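October was supposed to be the month I cleaned up the logging code. I did not clean up the logging code. I spent it on button presses, and I have opinions now!

Quick catch-up if you're new: Kotden is my little control stack for manipulation tasks in sim, and Erkness is the task suite I run it against. One of the tasks is "press the blue button," which sounds like a warm-up and has eaten most of my evenings. The planner is fine. Perception is mostly fine (it mixes up labels when the wrist view gets grainy, but it finds blue every time). The trouble all lives in the last bit of travel, where the planner hands over to the contact controller and the two of them have to agree on where the button is.

My old handover was a plain distance check. Get close enough, switch modes, push. Zineb Filali looked at my plots and asked why I was trusting a distance that came through a lens model I'd never checked. Ouch, but fair. So I put the wrist view next to the log and stepped through it slowly.
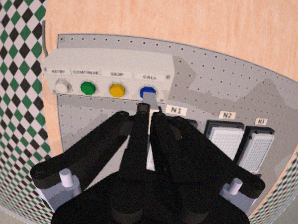
Fingers closed, right up at CALL.

See how the top of the panel bows? My projection code was treating that edge as straight. Near the middle of the view you can get away with it, but the button box sits high and to the left, and the error grows as you go out. I added a proper distortion step before the pose estimate, reran the whole batch of 805 episodes, and the late handovers mostly went away. I was so happy I made pancakes at 2 in the morning.

Then I found the other bug. The contact controller was getting its pose on a different clock from the joint states, with a lag of 90 milliseconds, so it was steering on old news all the way in. I now stamp everything when it's captured and interpolate the joints to match. It's a boring fix, maybe a dozen lines, and I should have written it in the spring.

I also dumped the single "target" point and gave the controller a small patch on the button face to aim for. Any spot in the patch will do, so it quits fussing sideways at the end. 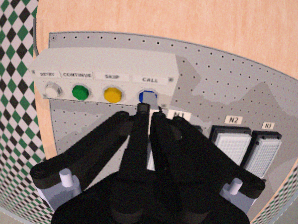
Elīna Kļaviņa wrote back after I shared the branch that the patch idea is nice but I should log which spot the controller picks, or I'll never know if it's hugging one side. She's right, so that's in the logging code now. Which I still have to clean up.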